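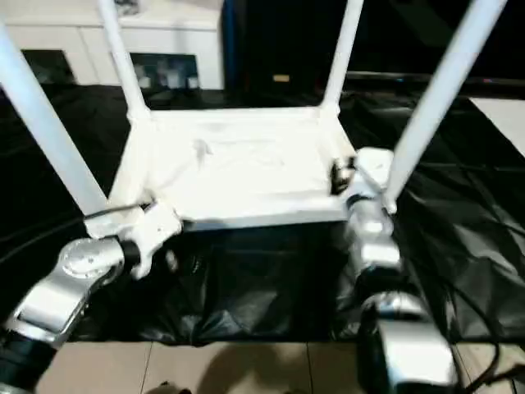 Chapter 8
Two Arms, One Object

Most people who build a robot arm at home sooner or later want a second one. The reasoning sounds fair enough. One arm can lift a cup, so two should manage a crate, a drawer or a small piece of furniture. Club newsletters and sales pages encourage the idea, and the videos that go with them tend to begin with the object already held and stop before it has to be put down.

This chapter takes a colder view. A second arm doubles the cost of the motors and the length of the cable runs. It does much more than double the number of ways a job can go wrong. While the arms work on separate things, each can be a little out and little harm is done. Once both have hold of the same stiff object, every small error in one becomes a push or a twist on the other. The object carries the argument between them, and something has to give - usually the grip, sometimes a gearbox.

Take an upturned stool, clamped at two corners of its seat by two grippers. It looks secure, and a still picture of it would persuade most readers. What it cannot show is how hard each gripper is squeezing, or whether the arms are sharing the weight or fighting over it. Those are the questions to ask of your own build, and they need readings to answer them.

The shared workshop at Plindville will be our main case. Its members built a two-armed rig which they called Ramora, and kept a log of 300 lifts. We shall use the log with some care. In its early pages a lift counted as a success if the load left the bench, whatever happened next. When the members changed the rule, so that the load had to be held level for 20 seconds and then set down, the results looked a good deal poorer. The machine was the same.

A second build, made in a garage at Skadstead, took the cheaper road of one arm and a fixed clamp. It is slower and dull to watch. Readers should keep it in mind all the same, as it does several of the jobs for which people say they need two arms.

Before going on, you should be able to:

- measure the play in a single joint (Chapter 3)
- stop one arm safely by hand switch
- explain why a motor can draw heavy current while nothing moves

8.1 What the second arm is for

Begin with the job. Write down what must be held, where it must go and how far out of place it may end up.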